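Shared Tables and Storage Bins: Frequently Asked Questions

May bins be placed directly on the marble tabletops?
Yes. Plastic storage bins may stand on the marble, side by side where there is room.

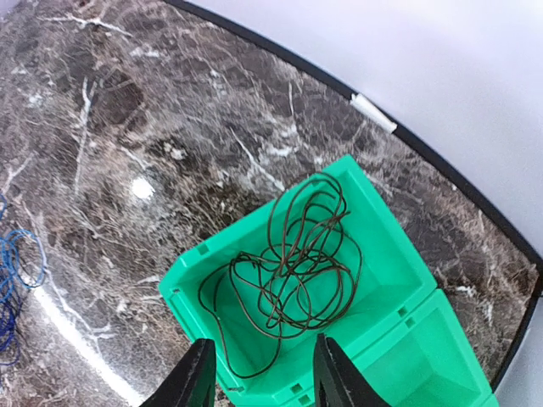
Please lift bins when moving them. Dragging a bin can trap grit beneath it and scratch the polish.

How should a marble tabletop be cleaned?
Use a soft damp cloth and a mild soap, then dry the surface. Vinegar, lemon and scouring powder are not permitted on any table in the Hultden building.
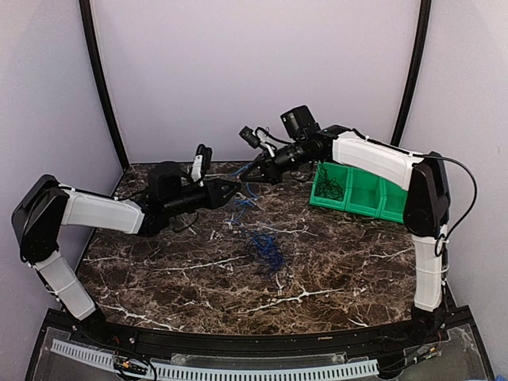
Whom do I contact about a stain or chip?
Write to Iason Deligiannis, Furnishings Office, Room 152, and give the table number.

May I take a bin home?
No. Bins are issued to the room. Replacements may be requested from the same office and are normally supplied within four working days.

Page last revised 9/28/23.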